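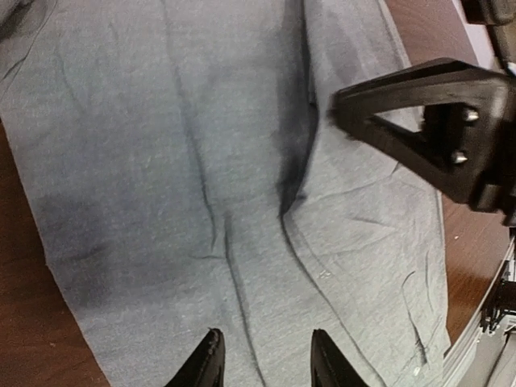 "Ninety percent is a lot," said Mwanaisha Simiyu. She had been told to say something encouraging first.

"It's better than the last group," said Pentti Saarela.

"I'm sure it is. What did the last group count?"

He slid the draft across the desk to her. It was a paper on folding shirts with two robot arms, and it had a good title and a clean first page. The method was called Bakilana, after the street where Pentti had rented a room as a student. The claim was in the second line of the abstract: the arms could start with a crumpled T-shirt, find the creases that mattered, pull them out and fold the thing, and they could do it with shirts they had never met. 122 trials. There was a chart with a tall bar and three short ones.

Mwanaisha had been hired by the Lenton lab in September to run other people's experiments over again before the papers went out. It was a new job and not a loved one. She had come from a firm that tested car seats, where she had sat in a booth and watched a steel backside go up and down on foam for four years. She thought well of that machine. It had never once been described as understanding the foam.

"Who decided when a shirt was flat?" she asked.

"It's in section four."

"I read section four. It says flat was judged by the operator."

"That was Chepkoech. She's very careful."

"And when did she judge it?"

Pentti looked at the window. He was a kind man who slept badly before deadlines, and this one was Saturday. "At the end of the trial," he said.

"Who decided when the trial ended?"

He took the draft back and turned some pages, though she could see he wasn't reading them.

She found Chepkoech Nyamweya in the robot room, eating rice out of a jar with a spoon that was too long for it. The arms were parked. Chepkoech had run every one of the 122 trials herself, most of them at night when the heating was off, and she had the look of a person who had been waiting some time for a question.

"Show me how you do one," Mwanaisha said.

"A real one or a demo?"

"What's the difference?"

"In a demo I pick the shirt."

"A real one, then."

Chepkoech put the lid on the jar. She took a shirt out of the bin without looking, shook it once, and let it drop on the table.

"Do you always shake it?"

"Yes."

"Is that in the paper?"

"It says the garment is dropped from a fixed height."

"So the shake isn't."

"No," said Chepkoech. "The shake isn't."

The arms woke up and went to work. They were slow. One came down, closed on a bit of cloth, lifted it the height of a coffee cup and drew it toward the edge. The other waited, then did something like it on the far side. A fold opened. Another one, which had not been there before, ran off toward the hem. The arms went after that one next. Mwanaisha stood with her hands behind her back so that she wouldn't reach out and do it herself.

It took a long time, and at one point the shirt was close to flat. She would have passed it. Then the left arm came back for a small ripple near the collar, pinched too deep, and dragged half the chest over on itself.

"You'd have stopped it," she said.

"Before that? Yes."

"You'd have called it flat."

"It was flat." Chepkoech rubbed her eyes. "It doesn't know when it's done. I told Pentti that in the spring. He said the stopping rule was future work. So I was the stopping rule."

"In how many of them?"

"I didn't write that down. There wasn't a column for it."

There was now. Mwanaisha ruled it by hand on a pad that night, because the lab's logging program, Zultano, needed a request and a signature before anyone could add a field. Her plan was plain enough. Twenty fresh trials. Chepkoech would drop the shirt with no shake. Then she would go and sit in the corridor and let the arms run to the time limit. Peninah Mushi from the front office, who had no opinion on robots, would look at each shirt afterward and say flat or not flat, and she would not be told what anyone hoped for.

"What do I go by?" Peninah asked.

"Would you put it in a drawer?"

"I'm not a fussy person."

"Good," said Mwanaisha.

They began at seven in the evening. Peninah brought knitting and did her judging from the doorway at first, until she was asked to come closer, and then she got interested and came too close and had to be asked to step back. She passed the third shirt. She passed the sixth after walking all the way around the table. She failed the seventh from across the room.

Pentti turned up before the ninth. He had said he wouldn't.

"You've moved the lamp," he said.

"I haven't touched the lamp."

"The creases look deeper."

"They may be deeper. She isn't shaking them."

He stood behind her chair and breathed. On the monitor the method drew its thin green lines over the cloth, one for each crease it meant to deal with, and she had to admit that it found them. That was the part she kept going back to. It found the long one down the middle and it found the faint one that Peninah had missed. Whoever had written the seeing part had done honest work. It was the pulling that went wrong, or the lack of any sense that a wrinkle could be left alone.

"It's learning the cloth," said Pentti.

"Is it? The weights are fixed. You told me so on Monday."

"You know what I mean."

"I don't. I'm sorry. I'd like to, but I can't put it in a table."

He laughed a little, and then went and sat in the corridor with Chepkoech. Mwanaisha could hear them through the door, talking low in the way people do outside a hospital room. Once Chepkoech raised her voice and said, "I did say," and he said, "I know you did."

The arms ran on. Trial 14 was the good one. From a hopeless heap they brought the shirt out square, sleeve by sleeve, and the clock ran out with both arms up in the air, so there was no time left to spoil it. Peninah clapped. Mwanaisha wrote "flat" in the column, and beside it, in smaller letters, "time limit."

By midnight the pad was full. Ten out of 20. She added it up again from the bottom of the page and got the same.

"Half," said Pentti from the door.

"Half, with nobody helping."

"Rakari's people published seventy percent."

"Did they have a Chepkoech?"

He thought about it. She watched him want to say no. "I'd be surprised if they didn't," he said.

Peninah put her knitting in her bag and asked if she could have the shirt from trial 14, and was told it belonged to the lab.

Muthoni Muli, who ran Lenton and signed the papers, read the two results side by side the next morning with her coat still on. She asked the questions Mwanaisha had expected. Was 20 enough? No, it wasn't. Was Peninah stricter than Chepkoech? Possibly, and the way to find out was to have them both judge the same shirts. Could the shake alone account for it? Part of it, perhaps. Nobody had tried it with the shake and without the person, and someone ought to.

"So you can't tell me the first number is wrong," said Muthoni.

"I can tell you what it's a number for. It's for the arms and Chepkoech together. They're a good team."

"And yours?"

"Mine's for the arms and a clock. I wouldn't put that in an abstract either."

Muthoni took off one glove. "Pentti wants to send it Saturday, with a footnote."

"How long is the footnote?"

"He hasn't written it yet."

Mwanaisha went back down to the robot room. Chepkoech was already there with the bin of shirts and a roll of tape, marking a cross on the floor where the person dropping the shirt should stand. She had filled out the request for Zultano too. Under "name of new field" she had written "stopped by," and under "reason" she had started a sentence, crossed it out, and put her initials.

"Shake or no shake?" she asked.

"Both," said Mwanaisha. "Toss a coin for each one, and write down the coin."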